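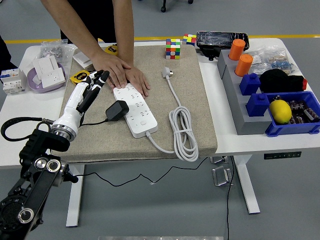 Both hands on a power strip, with an adapter plugged in.

Call for Participants: The Second Look, a winter group for people in the middle of something

Flestov is looking for 32 people to join The Second Look, a peer group for adults who have started asking what they want the next part of their lives to be. It begins in January in Drulside and runs for seven sessions. There is no charge.

You may be the right person if you have caught yourself reading job listings at midnight for work you have no training in, or if the kids have left, or never came, and the evenings have gotten long. Maybe you hit 40 or 55 and felt fine, and then a year later felt anything but. Maybe nothing is wrong and you're just restless! All of that counts. You don't need a crisis to get in, and you don't need to be any particular age, as long as you're over 25.

What we do

Each session is two and a half hours, from 6:30 to 9:00 in the evening. We split into small tables and stay with the same table all the way through, which makes it a lot easier to say the embarrassing stuff by the second week. The first hour is talking. After the break there's a writing exercise, usually short, and then time to work on what we call your small project -- one thing you would like to try before spring. Past projects have included learning to swim, calling a brother after a long silence, taking a bookkeeping class, quitting a bookkeeping class, and sleeping in a tent in the backyard to see if camping was still fun. (It was. Her back disagreed.)

We don't do lectures and we don't hand out personality types. The table hosts have all been through the group themselves and are there to keep time and make sure the quiet people get a turn.

I came to my first session as a participant, pretty sure I would leave at the break. I was working in claims, I was good at it, and I had started crying in the parking lot. I didn't leave at the break. I still work in claims, as it happens, but four days a week now, and I sing on the fifth. I love this group and I would love for you to try it.
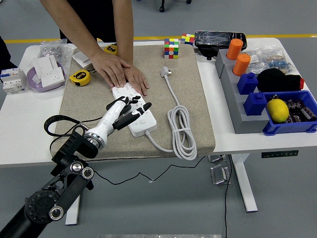
Your small project can be very small, and people who have never taken one on tend to plan it much too big. We spend most of session three cutting them down to size. Mine sat for months like that white cord, coiled up and tied in its loops beside the power strip, with the plug just lying there on the mat. I had the songbook. I had the name of the choir. What I needed was a table of people who would ask me on a certain evening if I had called, and then ask again.

What we ask of you

Come to at least six of the sessions. Life happens, and one miss is fine, but the tables depend on people showing up.

Keep what you hear at your table at your table.

Do the writing, even badly. You never have to read it aloud.

Fill in a one-page form at the start and another at the end. We use them to plan the next round, and your name doesn't go on either one.

The Second Look isn't therapy, and the hosts aren't counselors. If you're seeing someone already, please keep seeing them, and feel free to ask whether this is a good time to add a group.

Where it is

We meet upstairs in the Sinaga building in Drulside. There's an elevator, free parking in back after 6:00, and a bus stop out front. Tea, coffee and soup are on us. Let us know about allergies, because the soup people take requests.

How to apply

Send us a few lines, or a voice message if you hate writing, and tell us three things: what's on your mind these days, what you would try if you had a free month, and how you heard about us. Please don't polish it. Last time we had 114 replies, and the ones I remember best were typed on a phone in a waiting room.

You can apply through our page on Wistix or drop a note in the Flestov mailbox by the Sinaga front door. Include a phone number and a good time to call. Applications close in mid-December, and everyone will hear back before the holidays. We try to mix ages and situations at each table, so if you don't get a place this time, we'll offer you one in the spring round first.

Couples and close friends are welcome to apply, but we'll seat you at separate tables.

Questions? Ask for me through Wistix and I'll call you back, most likely in the evening.

Suryani Sembiring
Group coordinator, Flestov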